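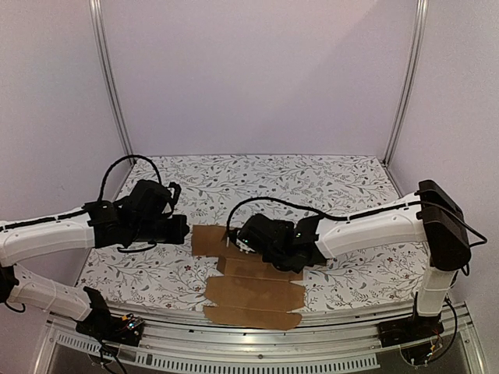
Wednesday, September. Bench 2, started 8:40.

Second try at the wheat paste. Monday's batch went grainy and I threw it out. Same recipe as before, from the Trostberg notes, but this time I soaked the starch overnight in the small steel pot and poured off the top water before heating. Stirred the whole time on low. It turned from milky to clear a bit before nine and I gave it a few more minutes past that. Pushed it through the horsehair sieve twice after it cooled. Much better. No lumps, holds a peak on the brush, thins down evenly.

Left it covered with a thin layer of water. Label is on the lid. Please don't use the good sieve for glue size again, it took me half an hour to clean.

**Fadton ledger**

Text block is sound. Spine linings came off after a poultice of methylcellulose, left on under film until the old animal glue went soft. The glue near the tail was harder than the rest and needed a second application. Lifted it with the bone folder, no metal. One sewing support is broken at the front joint but the thread itself is holding, so I'm leaving the original sewing alone and will extend the support with linen cord.

Paper is worse than it looks from outside. The first two sections have been wet at some point and the fore edge is soft and feathered. Tide line goes in from the lower corner. Spot tested the ink: black is fine with water, the red ruling is not, it moved onto the blotter right away. So no washing. Local humidification for the creases, and dry cleaning only everywhere else. I used the soft sponge on the first section and it picked up a lot. The grated eraser left crumbs in the gutter and I stopped.

Tissue repairs: tried the 9 gram on a loose scrap and it's strong enough for the fore edge. The heavier one pulls the paper when it dries. Toned a sheet with dilute acrylic, first tone came out too yellow, second one closer. Will look at it again in daylight.

**Brevitz map**

Still under weights. I checked the corner and there is a slight cockle along the old fold, less than last week. Changed the blotters, put it back. Don't open it before Friday even if the client calls. They have been told.

The old backing cloth is in the gray folder on the top shelf. There's a dealer's stamp on the inside that should be recorded before anyone trims it. I made a pencil rubbing but it came out faint.

**Bachmann press**

Platen is out of true again. With a sheet of carbon paper in it the back left corner prints dark and the front right barely prints at all. Tightened both side nuts, ran it again, some improvement. I think the board under the bed has warped and the screw is fine. Swapped in the birch board from the other press for now. If it holds through the week I'll cut a new one.

Greased the screw while I had it apart. Old grease was black and stiff, wiped it out with mineral spirits and left the window open.

**Running low**

- Blotter, heavy. Last 2 sheets are in use under the map.
- Polyester web
- Linen thread, the thinner one
- Deionized water, order with the next delivery

**Next**

Finish surface cleaning on the ledger, then start fore edge repairs from the back of the book, where the paper is stronger, and work forward. Consolidate the red ruling where it's flaking? Need to test on the last page first. I'd like a second opinion on whether to keep the old pasted label on the spine or lift it and store it with the fragments.

Paste should be good until the weekend if it stays in the fridge. Stopped at 4:30.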